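Narno Vintage Opens Second Shop, Menswear for Women Up Front

July 3, 2019

Quick one before the holiday. Narno, the secondhand clothing shop that started as a rack in the back of a record store, opens its second location Saturday on Jerkel Street. Doors at 10. Cash or card, no holds.

The big draw: suits. Old ones, mostly 1970s and 80s, mens cuts taken in for women. The shop bought out the stock of Assefa, the tailor that closed in April, and has been sorting it ever since. Total haul was 3378 pieces. Not all of it goes out at once. First drop is 243 items, with more on the floor every other weekend.

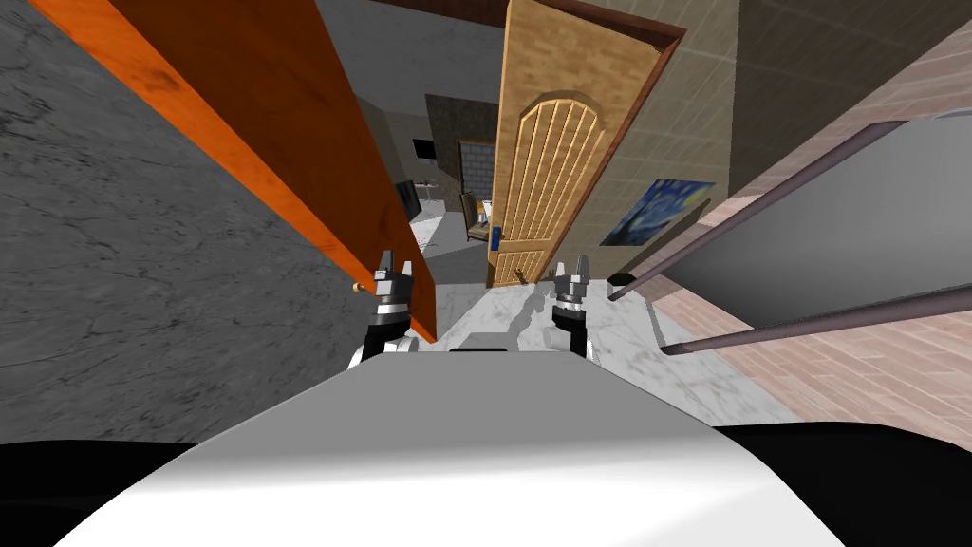 What's on the racks

Vests, lots of vests. Wool, tweed, a few in a heavy linen that would be great right now if it wasn't so hot. Pleated trousers with the hems let down. Neckties by the bin, wide ones and skinny ones. Some tuxedo shirts with the ruffle still on.

Also shoes, but the sizes run small, so get there early if you wear anything over an 8.

Prices are better than expected. Vests start at $34. A full three-piece with the alterations already done tops out at $190, and that one is a camel hair number we'd buy ourselves if the sleeves were longer. Ties are priced by the bin and the cheap bin is the good one.
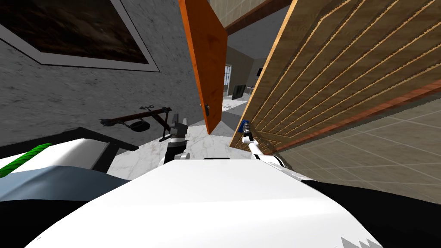
White torso, two arms, one blue gripper up against the wooden door.

Alterations continue at the new place. Assefa's old pressing table and two of the sewing machines came along with the clothes, and the shop will do hems while you wait on weekdays. Jackets take a week. Shoulders, don't ask, they won't touch shoulders. Anything bought at either location gets one free hem, keep your reciept.

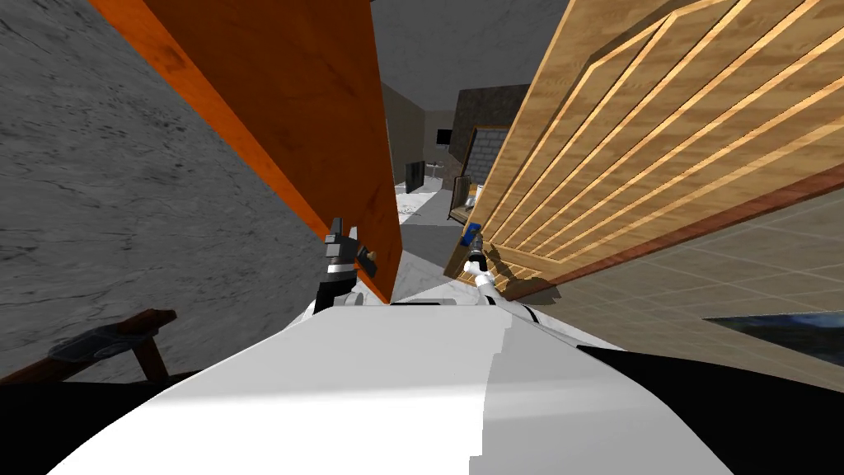 The original store stays open and keeps the dresses, denim and coats. So if you're after a prom dress or a jean jacket, that's still the one to go to. Jerkel Street is tailoring only for now, plus hats once the hat stands show up. They were supposed to be here last week.

Gollum, the knitwear label out of the same neighborhood, gets a shelf by the register through the end of summer. Cropped sweater vests and a cotton cardigan in four colors. The mustard is the one. They'll be taking preorders for fall too, and the sample rack has a long belted cardigan that looks very good over a shirt and tie.
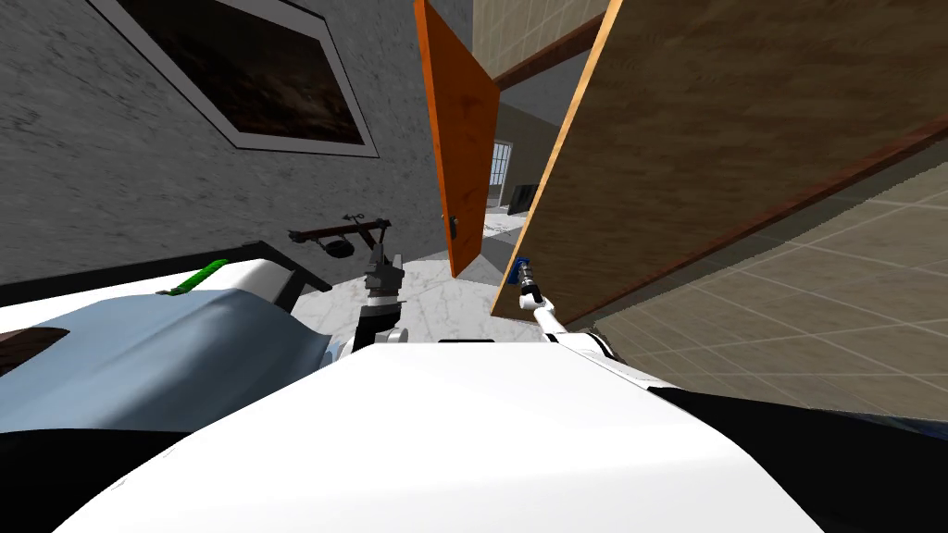 Orange door panel with its small dark knob, framed picture on the gray wall.

Opening day stuff: free tie with any shirt purchase until noon, lemonade, and a tie-knotting table for people who never learned. Half Windsor, full Windsor, bow ties if the line isn't too long. Fitting rooms are limited so wear something you can pull a vest on over.

Regular hours after that are 11 to 6, closed Mondays. Street parking only, and the meters run on Saturdays so bring quarters. Second drop list goes up on the shop's page the night before.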